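Home | Forums | New Posts | Members | Search

Filed under: Laundry & Clothing Care
Started in June by hduda

hduda
Does anyone still iron? I gave it up in March and switched to hanging everything straight out of the washer – short spin, hard shake, good hangers. My cotton shirts come out fine for the office. My mother (also Halina Duda, and yes it confuses the dentist) thinks I look like an unmade bed.

zasance
Your mother is right, sorry. Collars never dry flat on a hanger. Ten minutes with a hot iron and you look like you own a mirror.

pleat_street
Depends on the shirt! My checked ones hide everything, my plain white ones tell on me by lunch. I only iron the white ones now.

zasance
Checks hide wrinkles from across the street. Up close, no.

Mullavus
I paid 265 bucks for a steamer and I'd take hduda's hangers over it. It spits. What spin speed are you using?

hduda
Lowest one it has. And I button the top button and the third one before hanging, then pull down on the placket and the cuffs while it's damp.

zasance
So you're doing all the work of ironing, just wet.

hduda
Ha, maybe! Still beats dragging the board out of the closet. Blue check is the one I wear most, and I do lay that kind flat to smooth the sleeves first –
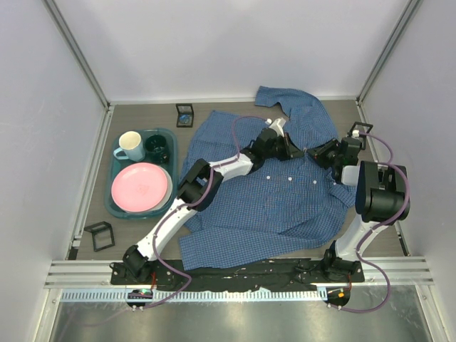
then it goes on the hanger by the window overnight. Sleeves are the part I was getting wrong for weeks, I kept letting them dry twisted. Mullavus, try it with one shirt before you sell the steamer.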